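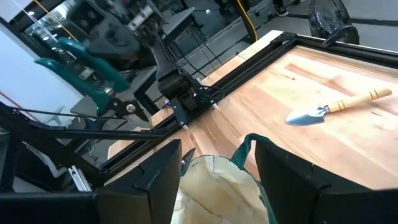 *Fig. 1. Garden bag task, seen from the wrist: bag between the fingers, shears in the other arm, trowel on the table.*

**Handout 5: Gripper upkeep on the two-arm cell**
Notes by Ok-hee Son, 11/09/2024

Read this before you touch the cell. The Noltolance setup guide says the grippers are "self-maintaining." I have no idea what that is supposed to mean. Fingers wear, screws back out, and cables rub wherever they are allowed to rub.

## Before power-up

1. Wiggle each finger by hand, sideways. Play at the tip usually comes from the mount screws. Tighten those before you blame the motor.
2. Follow the wrist cables through a full turn of the joint. A loop that looks generous at rest can be tight at the end of travel.
3. Wipe the finger faces with a dry cloth. No solvent.
4. Check that the wrist camera bracket hasn't shifted. Si-eun Min lost most of a day in July to a bracket that had turned a hair, and the log blamed "grasp policy" the whole time.

## Zeroing

Close the fingers fully, set zero, open, close again. Do it 3 times. If the readings disagree, stop and go back to step 1. The Stomance software will happily accept a bad zero and show you a green check mark. I would not give that check mark any weight.

## Choosing test objects

The vendor demo uses foam blocks, and of course it looks great. Foam forgives nearly everything. Test with the tools you mean to pack.

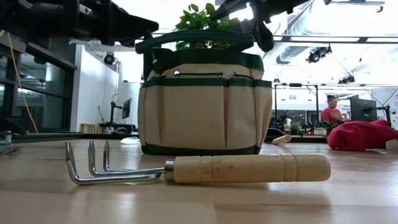 Round handles roll when one finger touches first, so they show up a bad zero quickly. Thin metal gives the fingers little to hold. Cloth does the opposite and hides errors, as the bag gives way and the grasp looks fine. Leaves get the lowest force setting, and please don't use a plant to find out what that setting is.

## How often?

The guide says to re-zero every 9 days. No source is given and I doubt there is one. Re-zero after any collision, any finger change, and any time two people disagree about whether the grip looks off.

For next class: read the Yang chapter on backlash, skip section 4, and bring one fault from the log that you think was labeled wrong.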